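Umis 用户互助小组三月例会纪要
晚上七点开始,地点还是图书馆二楼的小活动室

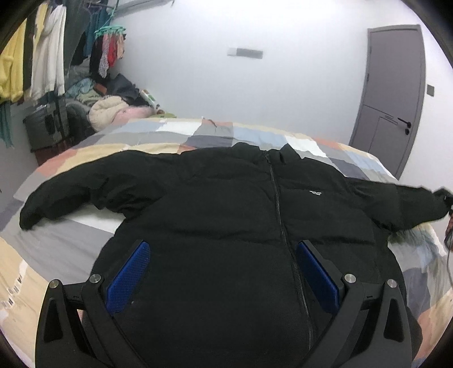
手机升到 Vivov 13 以后,Dhanial 里的旧笔记还能不能原样带过去?
文字和图片都能带过去,手写页要先在旧系统上手动导出一次,再升级;已经升完的,可以从 Dhanial 网页端的“历史副本”里找回来,保留期内都找得到。

上面这一问一答,是散会前大家商量好要放在最前头的,好让没来的朋友一眼就看得见。后面是当晚的详细记录。我写东西一向啰嗦,请大家多担待,哪里记错了、记漏了,在群里说一声,我就改。

一、开场和上次的遗留事项

人到得比上个月齐,还来了几位新朋友,有两位是从隔壁小区走过来的,进门先问有没有充电的插座,坐下以后就把手机摆在桌上等着开讲了。主持的朋友先欢迎了大家,又把小组的规矩说了一遍:我们都是普通用户,平时用 Flodora 的手机和平板,互相帮着看看问题,不代表厂家,也不替任何人做数据恢复的保证。涉及密码的时候,机主自己输,旁边的人把头转开。

上次纪要先过了一遍。有朋友指出,上次写的“家庭共享可以在平板上关闭”不够准确,应该写成“只能由建立共享的那个账户关闭,手机、平板都行”。这一条当场改了,改过的稿子会后我重新放到群文件里,旧稿删掉。

上次遗留的事情,记在这里:

输入法词库丢失的事,有进展,放到第三项里一起说。
教长辈放大字体的小讲义,初稿已经写好了,传看了一圈,意见见第五项。
旧平板借用登记本找到了,一直夹在投影幕后面的文件夹里,这回放进了活动室的抽屉。

二、Vivov 13 升级后笔记迁移的情况

这一项占的时间最长,几乎讨论了大半个晚上,我尽量按当时说话的先后来记。

先由一位已经升级的朋友讲自己的经过。她原来用的是 Vivov 11,那个版本用了很久,一直没动,直到 Dhanial 提示说旧系统以后不再收到新功能,她才决定升。升级本身很顺,晚饭前点了确定,吃完饭手机就已经在欢迎页面上了。打开 Dhanial,文字笔记都在,照片也在,只有“手写”那个分类点进去是空白。她当时吓了一跳,里头有她跟着老师学国画时画的草稿和批注,好些是上课当场画的,没有第二份。

后来她在电脑上登录网页端,翻到“历史副本”,里面有升级当天早上的一份,点开一看,手写页都在,可以逐页下载。她说最费劲的是找入口:网页端把这个功能藏在头像下面的“账户与存储”里,再点“更多”,才看得见。她把步骤一步一步写在了纸上,当场给大家传看,我抄了一份,附在这一项后面。

接着有朋友问,为什么文字能过去,手写过不去。在座有一位以前做过软件测试的朋友解释了一下,他先声明这只是自己的推测,厂家没有公开说过。他的意思是,旧版的手写页存的是一种老格式,新版打开时要先转换,转换的时候如果手机没连着网,列表就先显示空的;有的机器之后会自己补上,有的就一直空着。他建议升级完第一次打开 Dhanial 的时候,把手机连上家里的无线网,放在一边让它待着,别急着退出来。有两位朋友说自己就是这么做的,手写页确实陆陆续续出来了。也有一位说放了一整夜还是空的。所以这个办法可以试,不能打包票。

然后大家讨论到笔记本容量的上限。Dhanial 每个笔记本最多放 2,000 条笔记,这个限制在旧版里不大有人留意,超了也只是不让再新建。换到新版以后,超出上限的笔记本会被拆成两本,第二本的名字后面带个“续”字。有位朋友记菜谱记了好多年,升级以后发现红烧的菜在一本,清蒸的菜在另一本,还以为丢了一半。她讲的时候大家都笑了,她自己也笑,说那天晚上翻来翻去找一个糖醋排骨,最后是照着记忆做的,味道倒也过得去。

关于拆本,大家商量下来的意见是:如果笔记本已经快满了,升级前自己先按内容分好,名字也自己起好,比让系统去拆要舒服得多。不愿意分的,升级以后用搜索也找得到,搜索是跨本的。

还有人提到标签的颜色。旧版里可以给标签选颜色,新版统一成了灰色,原来的颜色看不到了。习惯用红色记药、用蓝色记账的朋友觉得很不方便。目前没有找到设置项能调回来。有人提议在标签名字前面加个字,比如“药”“账”,排列的时候自然就聚到一起了,几位朋友当场就在自己手机上改起来。这一条我们准备写进给 Dhanial 的反馈里,见第六项。

传看的那张步骤纸,抄录如下,个别字句我顺了一下:

升级以前(还在 Vivov 11 上的朋友)
先在 Dhanial 里点“我的”,再点“同步”,等到页面上出现“已全部同步”几个字。
打开“手写”分类,点右上角的三个点,选“导出全部”,存到手机的“文件”里。
把导出来的文件再发一份到自己的电脑,或者发给家里人代存。
记下自己登录用的是手机号还是邮箱,写在纸上。
这时候再去点系统升级。

已经升级、手写页不见了的朋友
先连上无线网,打开 Dhanial,停在“手写”页面上等一等。
还是没有,就用电脑登录网页端,点头像,进“账户与存储”,点“更多”,点“历史副本”。
选升级当天或者前一天的那一份,点“预览”,确认里面有自己的手写页。
点“逐页下载”。先别点“整体恢复”,整体恢复会把升级以后新写的笔记盖掉。

最后这一句请大家务必看清楚。当晚就有一位朋友说,他在家里点了整体恢复,手写页是回来了,可升级以后一个多星期记的东西全没有了,好在不多,主要是买菜的单子。另外,历史副本保留 20 天,过了就查不到,已经升级的朋友别拖。

三、输入法词库

上个月有几位朋友反映,系统更新以后,输入法里自己攒的词都没有了,打亲戚的名字要一个字一个字地挑。这次大家带来了比较明确的说法。

Flodora 自带的输入法,在 Vivov 13 里换了存词库的地方。以前是跟着手机走,现在是跟着账户走。如果输入法里没有登录账户,旧词库就留在原来的位置,新输入法不去读它。解决的办法是进“设置”,找“语言与键盘”,点“个人词库”,里面有一行小字写着“从本机导入”,点一下就行。那行小字颜色很浅,有朋友把手机举得老远又拿得老近,才看清楚。

当场试的朋友里,多数人导进去了,打名字又顺手了。有一位没有看到“从本机导入”这一行。大家帮着看了半天,发现他的手机用的是另外装的输入法,自带的那个根本没启用过,那就得去那个输入法自己的设置里找。他说回去让女儿帮着看。

有人顺便问起,词库跟着账户走,是不是等于自己打过的字都传到网上去了。这个问题问得很好,讨论也比较久。大家把设置页上的说明读了一遍,上面写的是只同步“用户主动添加或多次选用的词语”,并且可以关掉。有的朋友觉得无所谓,有的朋友当场就关掉了,这件事各人有各人的想法,小组不做统一建议。关掉的朋友要知道,以后换手机,词库就得重新攒了。

方言词的问题也有人提了一嘴。有朋友爱用家乡话跟老姐妹聊天,以前攒了不少土话词,导入以后大部分都在,个别带生僻字的变成了方框。这个暂时没有办法,先记下来。

四、平板上的分屏和家庭日历

用平板的朋友不多,所以这一项说得短一些。

Vivov 13 在平板上的分屏方式变了。以前是从右边往里拖,现在要点屏幕顶上的三个小点,再选“并排”。习惯了老办法的朋友会觉得怎么拖都没反应,以为屏幕坏了,有一位甚至已经跟维修点约好了时间,听完以后很高兴地说回去就把预约取消掉。

家庭日历的提醒,几位朋友都遇到了重复弹出的情况,手机响一遍,平板又响一遍。查下来是两台机器都开着“为共享日历提醒”。留一台开着就够了。留哪一台,看自己平时把哪一台带在身边。有朋友坚持两台都要响,怕忘了吃药,那就两台都开着,也挺好。

生日的显示也有点小变化:农历生日在新版里默认不显示,要在日历的“其他日历”里勾上“农历纪念日”。勾上以后,原来填过的都会出来,不用重新填。这一条请家里有老人过农历生日的朋友留意一下。

五、字体放大的小讲义

初稿是两位朋友合写的,打印出来发给大家看,非常感谢他们花的工夫!大家的意见归拢如下。

题目太长,改成《把字调大一点》。
开头讲系统历史的那一段可以不要,长辈拿到手里只想知道点哪里。
步骤里的“进入辅助功能模块”,改成“点‘辅助功能’”,跟手机屏幕上的字保持一致。
Vivov 11 和 Vivov 13 的菜单位置不一样,要分开印在正反两面,正面印新版,反面印旧版,纸的右上角写清楚。
讲义本身的字也要大。初稿为了省纸,印得偏小,有位朋友一边看一边找眼镜,这个意见是她提的,全体赞成。
加上一句怎么调回去。有的长辈把字调到最大,一屏只剩几个字,心里着急。

关于要不要把“粗体”也写进去,有两种看法。一种认为粗体比放大更管用,尤其是在太阳底下看手机的时候;另一种认为一张纸上讲一件事就好,讲多了反而记不住。最后决定正文只讲放大,粗体放在最底下,用一行字带过。

写讲义的朋友说下次例会前改好,改好以后先印一小批试发,听听长辈们怎么说再加印。印刷的纸,有朋友家里正好有整包没拆的,说可以拿来用。

六、给 Dhanial 和 Flodora 的反馈

大家认为与其各人各自去客服那里留言,不如小组整理一份,话说得清楚些、和气些,一起递过去。商量好要写进去的内容有这些:

请把“历史副本”的入口放得浅一点,最好在手机里也能看到。
“整体恢复”按钮旁边请加一句提醒,说明会覆盖之后的内容。
请恢复标签颜色,或者至少让老用户能选。
笔记本被拆开的时候,请弹一个说明。
“从本机导入”那一行字,颜色请加深。
农历纪念日,希望默认打开。

写到分屏的时候有一点争论。有朋友希望把老的拖动手势也要回来,有朋友说新的点法用了几天以后反而觉得清楚,不容易误碰。举手看了一下,两边差不多,所以这一条写成“希望两种方式都保留,由用户自己选”,大家都满意。

反馈的初稿由我来写,写好以后发到群里,大家看过没有意见再递。语气方面,有位朋友叮嘱了一句,说那边接待的也都是年轻人,上班不容易,咱们写得客气点。我记下了。

七、自由提问

这部分是零零碎碎的,想到哪儿问到哪儿,我也照样记下来,说不定正好有人用得上。

有朋友问,手机一直提示要升级,能不能让它别提了。可以在“系统更新”里点右上角,选“稍后提醒”,隔一阵子还会再来。彻底关掉的办法,当晚没人找到。

有朋友问,还在用 Vivov 11,不升行不行。大家的看法是,日常用着顺手就先用着,但是安全方面的补丁还是要装,这两样在设置里是分开的两行,别看混了。

有朋友问,家里两部手机登同一个 Dhanial 账户,一部升了一部没升,会不会互相打架。有这么用的朋友说,文字笔记没事,手写页在没升的那一部上会显示成一张图,能看不能改。想改的话,得在升过的那一部上改。

有朋友问,换手机的时候,旧手机里的笔记要不要先删。建议先别删,新手机上看齐了、用上一段时间再说。准备把旧手机送人的,要先退出账户,再恢复出厂设置,先后别弄反。

有朋友问,录音转文字为什么总把“姑妈”写成“姑马”。大家一起对着手机念了好几遍“姑妈”,有的机器写对了,有的没有,活动室里热闹得很,隔壁看书的人还探头看了看。最后的办法是把“姑妈”加到个人词库里,加了以后那位朋友再试,写对了。是不是每部手机都管用,还要大家回去试了再说。

还有朋友问,Dhanial 里能不能给笔记上锁。可以,长按那条笔记,选“加锁”,用的是单独的一个密码,跟开机密码没有关系。请把这个密码记牢,页面上写得很明白,忘了以后客服也打不开。说到这里,有朋友默默拿出小本子,把密码提示写了下来,旁边的人都很自觉地把脸扭到一边去了。

八、下次例会和其他安排

下次例会放在四月,时间还是晚上七点,地点不变。活动室要提前登记,登记的事这次轮到坐在靠门那一桌的几位朋友,他们已经答应了。

下次打算主要讲两件事。一件是照片整理,特别是同一张照片存了好几份的问题,好几位朋友都在说相册里一翻就是重样的,看着心烦。另一件是讲义试发以后的反应。如果时间够,再请用平板画画的朋友给大家演示一下新版的手写笔,她说愿意,就是有点紧张,请大家到时候多给她鼓鼓掌。

想带手机来现场看问题的朋友,请在家里先做好三件事:充好电,想起登录账户,把问题写在纸条上。上次有几位朋友到了现场才想起账户密码在家里的本子上,白跑一趟,怪可惜的。

茶水仍旧自带杯子。有朋友这次带了自家炒的南瓜子,很香,桌上的壳散会以后也一起收拾干净了。投影用的线有点接触不良,要扶着才有画面,有位朋友说家里有一根多余的,下次带来试试。

散会前,主持的朋友又请几位新来的朋友说说感想。其中一位说,她在家里对着手机生了好几天闷气,觉得自己老了学不会,来了才晓得大家都碰到一样的事情,心里舒坦多了。我听了也觉得很高兴,就把这句话写进纪要里了。

例会在九点差一刻结束,大家一起把椅子推回原位,窗户关好,灯由最后走的两位朋友关。

本纪要在群里放一个星期,有要补充或者更正的,请直接在后面跟帖,或者下次当面告诉我。需要大字打印版的朋友也请说一声,我多印几份带过去。

Umis 用户互助小组 记录人整理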